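So the delivery robots at work are officially staying, and I have feelings.

Quick recap for anyone who missed the May post. I work in the office at a company that fits out guest suites, and before anybody drills a hole we build every suite on the computer first. That used to be just for clients to look at. Now the same models get used to plan where the Vomia goes. (Vomia is our nickname-sounding but totally real little floor robot. It carries towels and dishes between rooms so the housekeeping crew doesn't have to.) My job went from picking cushions to thinking about floors. All day long, floors!

I spent most of Friday in the Nishimura suite, the digital one, moving furniture a few inches and running the route again. There's a cart with wheels that the crew uses on the wood floor, and the whole argument was over where it should live when the robot comes through.

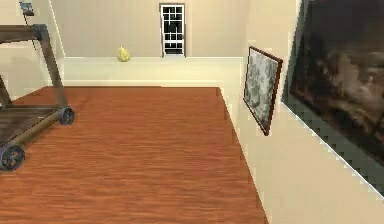 Perla Solís has run housekeeping for 12 years and she had a lot to say, all of it useful. Her people park a cart wherever their hands are full, and that's how it's going to be at four in the afternoon with guests waiting in the lobby. The software people at Drivex wanted a fixed parking spot. Perla asked if any of them had ever turned over a suite, and the call got pretty quiet. I was on mute, grinning like an idiot.

What we ended up with is a compromise. The route planner has to put up with the cart being in any of 4 places, and the crew tries to keep the doorway open. I think that's fair? The first plan had the people doing all the adjusting, and I didn't love that.

The bigger worry is hours, of course. Perla's team has 16 people on it and every one of them asked me some version of the same question, as if I'd know. I don't! What I've been told is that no shifts are being cut this year and that two people are getting trained to look after the robots, with a raise. Chiyo Hamada is one of them. She used to do the long hauls down the hallway and her knees are thrilled – her words. She also says she misses chatting with everybody on the way, and I keep thinking about that one.

Anyway, the doorway. The flooring changes from pale to wood right there, and I went back and forth over that strip all afternoon.
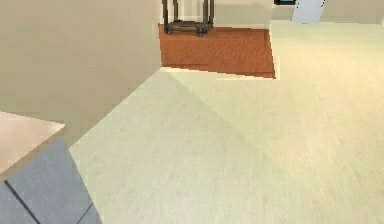

Looking past the counter toward the wood floor and the cart, Nishimura suite model.

Perla wants the counter end kept clear too, so somebody can set down an armful of sheets without blocking anything. I've added it to my list for next week, right under finding out who at Fistutero has to approve the threshold. If you know anyone over there who answers email, please send them my way.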